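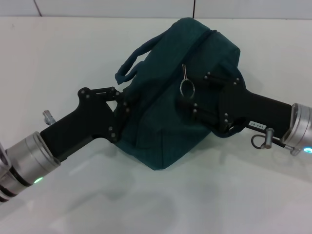

I bought the Lovo weekender in February to replace a nylon gym bag that had lost its zipper, and I have used it most weeks since then for overnight trips between Kamloops and my sister's place in Merritt. It cost $37 on clearance at an outdoor shop that was closing its downtown location. Lovo sells it in a charcoal and a dark teal, and I took the teal. The cloth is soft enough that the bag creases and slumps a little on a table, and there is a small metal ring on the zipper pull, which I have come to like more than I thought I would. The rest of this review covers capacity, the zipper, cleaning, and how it compares with the two other bags I have owned at this price.

Capacity first. Lovo doesn't give a figure in litres on the tag, only the outside measurements, and I don't trust those much on a soft bag. For two nights I pack one pair of jeans, two shirts, a fleece, underwear and socks, a toiletry kit, a paperback and a phone charger. All of that goes in with room left for a pair of runners if I put them in first, soles against the end. Three nights is possible in summer. In winter a heavy sweater takes up the space the shoes would have used, so I wear my boots and leave the runners at home.

There is one inside pocket, a flat one with no closure. It holds the charger and my keys. I would have paid a few dollars more for a second pocket, as toothpaste and chargers shouldn't really share.

The zipper is the main reason I looked at this bag at all. On my old one the slider had worn so badly that the teeth opened up behind it. The Lovo zipper runs along the top and has a bit of a curve in it when the bag is half full. It snagged twice in the first week on the seam allowance inside. I trimmed one loose thread with nail scissors and it hasn't caught again. The ring is easy to find with gloves on. At minus 20 in a parking lot that counts for a lot.

The handles are made from the same cloth as the body. They are comfortable in the hand with a light load. With anything heavy they bunch up into a narrow strip and I notice it by the time I've crossed the bus depot. Mine came without a shoulder strap, and I have seen no rings or clips where one could be attached. If you walk any distance with your luggage this is probably the wrong bag for you. I drive, or I take the bus and somebody meets me at the other end.

The bottom has no stiffener. I cut a piece of corrugated plastic from an old election sign, rounded the corners with a utility knife so they wouldn't poke through, and laid it in the base. It took ten minutes. The bag stands up better with it in, and a folded shirt stays folded. Florence Sutherland, who I work with, did the same to hers with a thin cutting board from the dollar store and says it is easier to wipe clean than mine.

Cleaning. The tag says spot clean only. I spilled half a cup of coffee down one side in March and used dish soap, cold water and an old toothbrush, then hung it in the shower overnight. The stain came out. The cloth felt a bit stiffer the next morning and went back to normal after a trip or two. The colour didn't run onto the towel. I haven't put it in the washing machine and don't plan to, though one of the reviews on the store's site claims it survives a cold cycle.

It is not waterproof. I left it in the back of a truck during a light rain, and the top layer of clothes was damp within the time it took to get groceries. A garbage bag as a liner solves this.

For comparison, my previous bag was a Soltar Gym 2. It was nylon, lighter, shed rain fairly well and had a proper shoulder strap. It also smelled of plastic for most of a year, and the zipper gave out after 11 months. Before that I had the Fraser canvas duffel, which my brother-in-law Sheldon McIntyre still uses for hockey gear. The Fraser is the toughest of the three by a good margin. It is heavy before you put anything in it, and new ones now sell for more than twice what I paid for the Lovo.

I emailed Lovo to ask about replacement zipper pulls. The answer came in 4 days from someone named Mackenzie Friesen, who said they don't sell the pulls separately but would mail me one if mine broke within the warranty period. The warranty is one year, and you need the receipt. Mine is taped inside a kitchen cupboard door.

Would I buy it again? At $37, yes. At the regular price of $65 I would look for a used Fraser first and put up with the weight. I'd recommend the Lovo for short car trips, for a hospital stay, or for a kid going to sleepovers. I would not recommend it for air travel where you check your bag, or for anyone carrying tools, skates or books.

Rating: 3.5 out of 5. I took off a full point for the handles and half for the single pocket.

Posted May 24, 2020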